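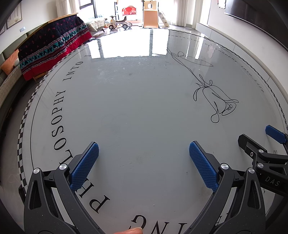

Why do people sit down at one shared table and walk past another? In our interviews, the top of the table came up more often than the chairs, the light or the coffee, and a top with something printed on it gave strangers a reason to stay and talk.

4.2 Printed tops and where people choose to sit

We were surprised by how much people had to say about tabletops! Going into the study, we expected the seating survey to be mostly about comfort and noise. Of the 500 cards we left out in May, 182 came back with something written in the open comment box, and a good share of those comments were about the surface itself: what was on it, which way up it was, and whether it felt all right to put a bag down on top of it.

The round table in Figure 3 is a lovely case to think with. Its glossy pale gray top has a checkered black-and-white border, lettering that follows the curve, and a line drawing of a rose with a long thin stem. Several things we had been treating as separate topics (edge, text, picture, shine) all meet on one piece of furniture.

Figure 3. Round table with printed top. Part of the curved lettering reads "PHILOSOPHY INTO"; the smaller lettering on the other side ends in "into life".

Take the lettering first. On a rectangular table, printed words have a right way up, and whoever sits on the wrong side gets a worse seat. Curved lettering shares the trouble out. From any one chair some of the words are easy to read, some run sideways and some are upside down, so a reader has to lean, turn the head, or ask the person opposite. Our interviewees loved talking about this. Troels Hjaltested, who had used shared tables in three different buildings, told us he had "read the whole thing in pieces, a bit from every chair, over most of a winter." Another person said she had never finished the sentence on her usual table and did not want to.

The drawing works differently. A rose has a top and a bottom too, but people minded much less about seeing it from the side. We think this comes down to the stem. A long diagonal line leads the eye across the surface whichever way you come at it, and a flower lying on its side on a table looks quite natural, much as a cut flower would. In the sorting task, where 19 people arranged photographs of tabletops from "most mine" to "most everybody's," plant drawings landed near the middle nearly every time. Text went to the ends. We would very much like to see this repeated with a larger group.

The border gave us the most trouble and, in the end, the most fun. Suleiman Obi had suggested early on that a patterned rim might act as a kind of fence, with people keeping cups and elbows inside it. That did not hold up in the interviews. People described resting their forearms right across the rim without a thought. What they did say was that a strong edge made the table look finished, and that they were more likely to push their chair back in when they left. We have no good account of this yet.

Gloss is the last of the four. A shiny top shows everything, and in Figure 3 the windows are reflected as a bright white patch over the far part of the table, with some pale smudges and tiny specks nearer by. Comment cards were split on this. Some writers found glare tiring and moved seats through the morning to get away from it. Others wrote warmly about a table that "has the sky in it." Hrefna Steinarsdóttir coded these remarks twice, a few weeks apart, and the split came out the same both times. It matters for printed tops in particular, as thin line work and small letters are the first things to fade out under a reflection. The smaller lettering in Figure 3 is faint for just this reason, while the larger capitals stay easy to pick out.

Two points carry over into Section 4.3. Print on a shared table is read in parts and from several sides, so a design should be judged from every chair. And the finish has to be chosen together with the drawing, in the room where the table will stand, at the time of day when people use it most.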